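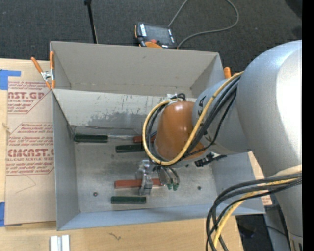 Umwood 社区菜园常见问题

欢迎来种地！下面这些是大家写信问得最多的，新园友建议从头看一遍，老园友可以直接跳到堆肥和浇水那两段（今年改了不少）。更新于2018年7月11日。

我从来没种过东西，可以报名吗？
当然可以！去年秋天加入的园友里有一大半连萝卜和芜菁的苗都分不清，到冬天人家已经在晒自己腌的酸萝卜了。第一季我们会建议你种生菜、小白菜、四季豆和樱桃番茄，这几样长得快，看着特别有成就感。

一块地有多大？要多少钱？
标准地块20平方米，一季的费用是30元，水费已经包含在里面。种子和苗自己准备，公用的锄头、铁锹、喷壶都放在东门的工具棚里，用完冲干净挂回原处就好。想要半块地的也可以，报名时写明，我们会帮你找人合用。

现在还有空地吗？
南区目前还有几块，北区满了，需要排队。南区下午晒得厉害，种茄子、辣椒、秋葵简直太合适了；如果你一心想种菠菜和香菜，还是等北区的好。

夏天什么时候浇水？
清晨，越早越好。傍晚浇也行，但番茄和黄瓜的叶子带着水过夜容易生病，所以请对着根浇，别从头上淋下去。中午水管里的水烫手，千万别用。今年东侧新装了一个3000升的雨水罐，龙头在背面，拧的时候要往下压一点才会转（我第一次用也折腾了好半天）。

什么东西可以放进堆肥箱？
菜叶、果皮、咖啡渣、茶叶、碎蛋壳、枯叶、没有覆膜的纸板，统统欢迎！纸板请撕成巴掌大小。肉、鱼、剩饭、油，以及得了白粉病的瓜叶请带走。
一号箱收新料，二号箱正在腐熟，请不要再往里加东西，三号箱的可以直接取用，每次限一桶。往一号箱倒了湿的厨余，记得抓两把枯叶盖在上面，这样就不招果蝇了。

可以用农药吗？
化学农药和除草剂都不可以。蚜虫用清水冲，连冲三天，效果好得让人吃惊。菜青虫靠手捉，早上露水没干的时候它们爬得慢，很好找。实在严重的话，工具棚里有防虫网可以借，登记本挂在门后。

我的番茄底部发黑，是病吗？
多半是脐腐，常见于浇水忽多忽少的时候，果子吸收不到足够的钙。把坏果摘掉，浇水规律起来，再铺一层稻草保湿，后面结的果子一般都会好。先别急着拔！

能种果树吗？
地块里不行，根会钻到邻居那边去。不过草莓可以，种在盆里的无花果也可以。西墙边那棵老桑树是大家共有的，熟了随便摘，记得穿深色衣服来。

出门旅行，地怎么办？
在公告板上写个条子找人代浇，附上地块号和日期。超过31天没人打理、又联系不上的地块，我们会先发一封信，再过两周才会转给排队的人，所以别担心，请一次长假完全没问题。

孩子和狗可以来吗？
孩子太欢迎了！沙坑旁边有一小片儿童地，向日葵今年已经比大人高。狗请拴好，别进菜畦。

八月有什么活动？
换种子的日子定在八月的第一个周六上午，带上你自己留的种，用纸袋装好，写上品种和年份。没有种子也可以来，每次都有人带太多豆子，求着别人拿走。Jean McIver 会教大家怎么给番茄留种：连汁带籽放进杯子里发酵两三天，洗净晾干，特别简单，就是味道有点冲。
秋播的大蒜也在那天登记，蒜种统一订，八月底之前交钱即可。

摘得太多吃不完怎么办？
东门里面有个分享架，放上去的东西谁都能拿。西葫芦请趁小的时候摘，长到胳膊那么粗，放上去也很难送掉。

怎么联系你们？
最快的办法是周六上午直接过来，九点到十二点都有人在。也可以把信投进东门的绿色信箱，写清楚姓名、地块号和电话，我们一周收两次。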